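Drelent: old puzzle instruction sheets, typed up

README, last tidied in August

What's in the folder

Drelent is a collection of 805 instruction sheets from mechanical puzzles: burrs, packing boxes, disentanglement wires, sliding blocks and a few things I don't have a proper word for. I've been saving these little slips of paper since I was a student, mostly because people throw them away (which drives me mad!), and at some point I had so many that typing them up seemed less silly than keeping them in biscuit tins.

Each sheet is one row in sheets.csv. The text is as printed, spelling mistakes and all. If the maker wrote "slide peice 3 to the lef" then that is what you get. There's a second column with my tidied version if you'd like something easier to search. 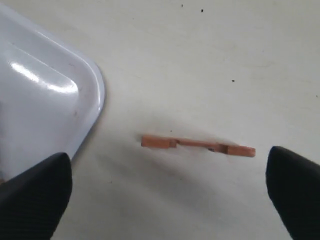

The columns are id, maker, puzzle_type, language, text_raw, text_tidy, has_solution and notes. I've tried to keep maker consistent, but firms changed their names all the time. Palo turns up in three spellings and I've folded them into one. Savchuk I left alone, as I'm still not sure whether the two addresses on their sheets belong to the same workshop or to a father and son who had fallen out. If you know, please write to me!

Languages

There are four: English, German, Czech and Polish. English is by far the biggest. The Czech sheets were checked by Zuzana Beneš, who also fixed a great many accents I had mangled and sent me a very funny list of the verbs that puzzle makers use for "wiggle". I've kept that list as wiggle.txt. It isn't linked to anything, I just like it.
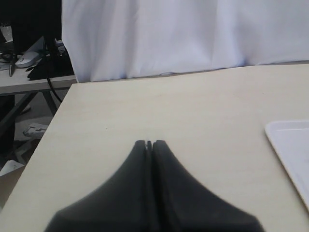

Gripper closed, tips just above the tabletop.

How I typed them up

By hand, mostly in the evenings with the radio on. I did try text recognition on the first batch, but it couldn't cope with the tiny type or with diagrams printed straight over the words, and I spent longer correcting it than I would have spent typing. Where a diagram matters I've put [DIAGRAM] in the text and moved on. There are around 300 of those markers and I know they're annoying. I did start describing the drawings in words and gave up after a six-piece burr took me a whole evening and came out as gibberish.

Folded corners, tea stains and torn bits are marked [LOST]. I haven't guessed at missing words, even where it's obvious. 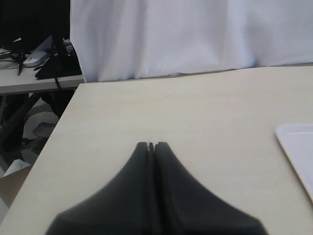
Things that are wrong with it

97 rows have no maker at all. Some came loose in mixed lots and some were probably never marked in the first place. Please don't treat "unknown" as if it were one firm, which I have seen done, and which gave a lovely chart of complete nonsense.

Plotell is over-represented, purely because I once bought a whole carton of their stuff. Dates are missing nearly everywhere. The puzzle_type column is my own opinion and I've changed my mind about "trick" versus "sequential" at least twice, so rows near the top may not agree with rows near the bottom. Sorry!

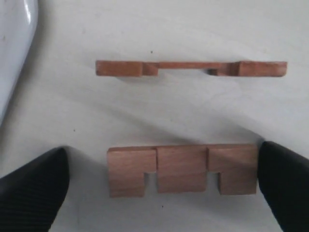
Part names are the messiest bit of all, and I'd love some help with them. Makers rarely agreed on what to call anything, and plenty just wrote "the long one" and hoped for the best. Take a wooden strip with a thick block at each end and only a thin bar joining them along the top: I have seen that sort of shape called a bridge, a saddle, a yoke, a "dog bone" and, on one German sheet, simply the third. parts.csv is my attempt to match these up. It's half done and the burr section is the only part I'd trust.

Using it

Do what you like with my tidied text and notes. The original wording belongs to whoever wrote it, so please ask before printing whole sheets in a book. Corrections are very welcome, preferably with the row id, and scans of sheets I haven't got are even more welcome.

Still to do: finish parts.csv, sort out Savchuk, find the second page of row 412.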